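Sim first, solder later

Dec 4, 2023

Quick one tonight, the iron is still warming up and I want to get the wrist board done before the shop closes at Alley. So. Gripper update.

The real arm is still in pieces on the back bench. Two fingers printed, the third set went in the bin (warped, my fault, printed them next to the open door). Motor mounts from Delletar came in, 14 screws in the bag and I needed 20. Ordered more. Meanwhile the arm lives on my laptop, where nothing warps.

Most of my time since July has gone into the simulator. Wrist camera, two fingers, a table, junk to pick up. I started out with cubes like everybody does and the thing got so good at cubes that it told me nothing. So now it gets junk. A big craggy rock, a watch with a red strap, a bank card, whatever free models I could grab in one evening. The rock is way too wide for my fingers, I know. It's in there so the planner has to learn to leave it alone.

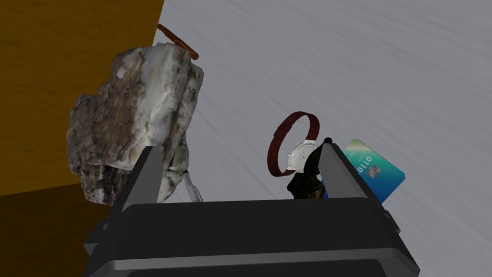 What broke this week

Wrist roll. Again. I had the sign flipped on the last joint, so every time I asked for a bit of clockwise it went the other way, happily, and the camera went with it. Took me 21 tries to find it becuase I was looking in the camera code and it was in the arm file. One minus sign.

Then the finger width. The model had the fingers opening to 86 mm. The printed ones stop short of that, there's a lip on the left rail I never filed down. So either I file the lip or I lie to the sim. Filing the lip. Probably.

Friction is the other mess. Thin stuff is the worst – the card either sticks to the fingers like glue or shoots off across the floor, and I can't find a number in between that I believe. The pen is nearly as bad. I turned the contact stiffness down and it got better and everything else got mushy. Turned it back up. Need to do this properly, one object at a time, write the numbers down, not at midnight.

Camera placement I'm happy with. Low on the wrist, looking out past both fingers, so the gripper body eats the bottom of the view but I always know where the fingertips are. When the wrist rolls the whole table tips over and you get used to it after a while. Here the pen is between the fingers, with the watch and card off to the right past the rock.

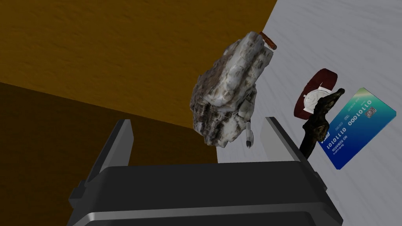 Eglītis wrote back on the Cumberg list to say the friction problem is mostly my time step, that halving it fixed the same sliding on their build, and that I should leave stiffness alone until I've tried that. Also said to file the lip. Fine, ok.

So the list for the next session: halve the time step, rerun the card and the pen, file the left rail, chase those missing screws. If the wrist board works I'll put the real camera on and see how far off my sim lens is. I'm guessing pretty far.

Files go up once I've cleaned out the folder, theres three copies of everything in there and only one has the minus sign fixed. Iron's hot, gotta go.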